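The Green One

My aunt ran the snack bar at the Jellen pool for 20 summers, and the June I turned sixteen she put me in charge of the shirts. Staff shirts, lost shirts, shirts people swore they'd come back for – they all ended up on the desk by the drinks fridge, in a heap that never got any smaller. I was supposed to fold them between customers. I was terrible at it!

The trouble was the green one. Lime green, so bright you could've found it in a blackout, and every time I tucked one side over, the other side slid off somewhere (I blamed the sleeves, mostly). I'd get as far as the big diagonal crease and then just stand there, hating it.
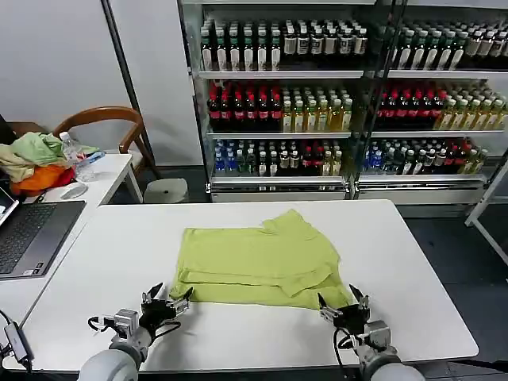 Youssra wanted to know why I didn't start from the shoulders like a normal person. She'd been leaning on the fridge the whole time, drinking a peach soda she hadn't paid for.

"I am starting from the shoulders," I said.

"You're starting from the belly button."

So I shook it out and went again, and she told me about her cousin's wedding, and the three cakes, and how the band got lost on the highway and turned up in time for the dishes. I laughed so hard I had to put my forehead on the table. I forgot about the sleeves completely, and my hands kind of went on without me, side, side, bottom up, turn it over.
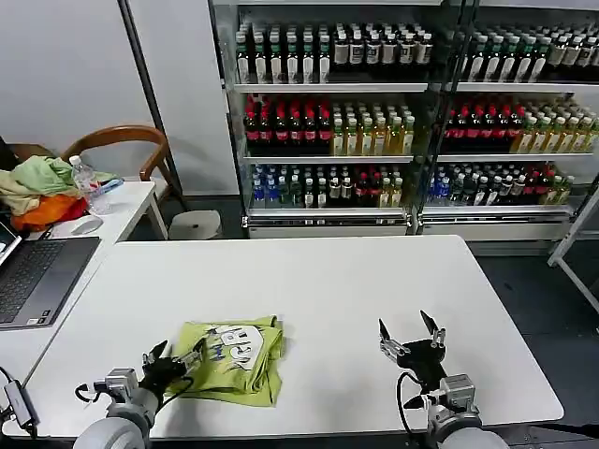

It was almost square. I pressed it flat with both palms and felt ridiculously proud, like I'd built a boat.

"Whose is it, anyway?" Youssra asked.

I said I didn't know, it had been in the heap since before me. She looked at it for a while, then finished her soda and put the bottle down very carefully.

"It's mine," she said. "I lost it last year. I was kind of waiting to see if you'd get it right."

I threw a towel at her, and then of course I had to fold the towel.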